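About Us
Brurkov Strength School

Brurkov is a school for strength training and physique sport. We teach adults how to lift weights, how to build muscle, and, if they wish it, how to prepare for a bodybuilding stage. We call ourselves a school and not a gym because every person who trains here has a coach and a plan, and it is not possible to buy only the entrance.

The school is on Kenberg Street, on the ground floor of a former printing shop. The training area has 472 square meters. Next to it there is a smaller room with mirrors on two walls, where the posing lessons take place, and a kitchen where people can warm up their food and eat it sitting down.

How the school started

In the beginning there was one rented corner in a different gym, with two squat racks and a bench which was older than me. I had eleven students. Most of them came in the early morning before work, at 5:30, and I had to open the door myself and switch on the heating. After two winters the owner sold the building and we had to go. My students helped to carry the plates into a van. The bench came with us also, and it is still used for dumbbell rows.

Now we exist for over 14 years. In this time 1,412 people have finished our first course, which is named Foundation and takes twelve weeks. Many of them left after it and train alone somewhere else, and I consider this a good result. A smaller part stayed with us, and from this smaller part come our competitors and also three of our five coaches.

What we teach

Foundation is for beginners and for people who have trained for years without instruction. You learn the squat, the deadlift, the bench press, the overhead press and the row. You learn how to warm up, how to write a training diary, and how to choose the weight for the day. The groups have six persons at most. We do not test maximum lifts before week ten.

Madar is our second program, for muscle building. It goes on for one year and is divided into four blocks. Each student receives an individual plan, which the coach reads again every three weeks together with the student. In Madar we begin also to speak about food. We do not sell meal plans. The student writes down what she or he eats for two weeks, and we start from this, with small changes. Someone who cooks for a family in the evening will not eat dry rice from a box, and we do not ask for it.

Masanja is the program for competitors. It is open for bodybuilding, figure and classic physique. We accept only students who have been with us for at least one year, because preparation for the stage is hard for the body and for the mood, and the coach must know the person well. Before the start we ask for a blood test and a conversation with a doctor. When the results are not good, the preparation is moved to another season. This has happened several times, and it was always a difficult talk, but all these athletes are still training.

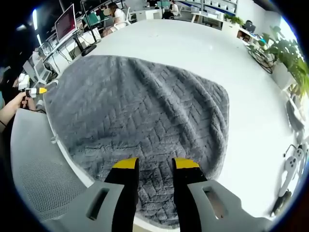
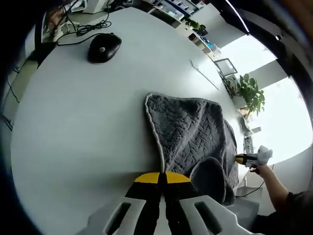

Written by Bence Balogh
Founder and Head Coach, Brurkov Strength School

I would like to write something about myself, as people often ask for it at the first meeting.

I was a thin boy and I started with weights at sixteen, in the cellar of my uncle. I competed in bodybuilding for seven seasons. My best place was second, and two times I was last. In my fourth season I made the mistake of losing weight too quickly, and I needed most of a year until I could sleep and train normally again. At that time I had a coach who gave the same sheet of paper to all his athletes, to a man of 100 kilograms and to a woman who had half of this. I learned a lot from him about discipline on the stage, and I decided to do the coaching in another way.

English is my third language. In the lessons I speak slowly and I show a lot with the hands. If something on this website is not clear, please write to us and I will explain it better.

Women and men in our school

A little more than half of our students are women. In the first years it was different, and I remember well that some women asked if there was a separate hour for them. We discussed it and we decided to keep the groups mixed, but to look at some things in the rules. It is not allowed to comment on the body of another person, also when the comment is meant kindly. It is not allowed to film other people in the training area. If you film your own lift for your coach, please put the phone on the floor stand beside rack three, where only this rack is in view.

Our students choose for themselves what they show from their training on social media. We do not ask them to post about the school and we give no discount for it.

Questions we hear often

Am I too old? Our oldest student began Foundation at seventy-one. She trains two times per week and she deadlifts with good technique. We ask everybody over sixty for a short letter from the doctor.

Do I have to compete? No. In a usual year we have maybe eight competitors, and all others train for themselves.

Do you sell supplements? No. You can buy water, coffee and bananas in the kitchen.

Can I come with an injury? In many cases yes, but we are not therapists. Please tell us about it before the first lesson, and bring the papers from your physical therapist if you have them.

Can my friend come only one time to try? Yes. A trial lesson takes 75 minutes and includes the warm-up and the squat. It must be reserved before, as we count it as a place in the group.

Joining the school

New Foundation groups begin in February, May and October. In July the school is open only in the morning, from 7:00 to 12:00, and there are no beginner courses in this month. The coaches use the free afternoons for their own education, and we paint what needs paint.

To register, please fill in the contact form or come to the front desk between 4:00 and 7:00 p.m. The first conversation takes half an hour and costs nothing. Please bring flat shoes, a towel and, if you have it, your old training diary. Outdoor shoes stay on the shelf by the entrance.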